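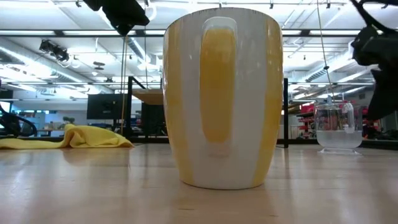 Tyre pressure belongs in the spray record

Most sprayer operators I know can state their nozzle pressure to a tenth of a bar. Ask the same operators for their tyre pressure and the answer is usually whatever the dealer set at delivery. I think this is a mistake, and one the record sheet could correct at no cost.

A trailed sprayer changes weight more in an hour than most implements do in a season. Ours leaves the yard at Lellach with a full tank and comes back some tonnes lighter. The inflation pressure has to suit the full axle at road speed, so for much of the field work the tyre is harder than it needs to be. The contact patch shortens and the load sits on a narrow strip of the tramline.

The usual defence is that tramlines are sacrificial. That holds on level ground in a dry spring. On our heavier fields at Nitudwood the wheelings stood in water through most of March, and the boom followed every rut. Boom height is an application matter. If the label asks for a set height above the crop, a machine pitching in its own ruts is not meeting it.

Central inflation is the answer the trade prefers, and on a large fleet it may well be the right one. We farm 1,000 acres with one sprayer. I could not make the price of a full system work, even on generous assumptions about fuel. A decent gauge, an airline on the bowser and a load table taped inside the cab door get most of the benefit, provided the road leg is short and taken slowly. Where it is long, pressure must stay at the road figure - no saving in soil justifies an overloaded sidewall at 42 km/h.

I would add two columns to the spray sheet: cold pressure per axle, and tank volume on leaving the yard. Take the reading before the first fill, with the machine stood overnight. Farm software such as Conton has free fields that will hold both. Assurance schemes need not demand it, but an agronomist walking a rutted field in June would have something to work from besides the weather.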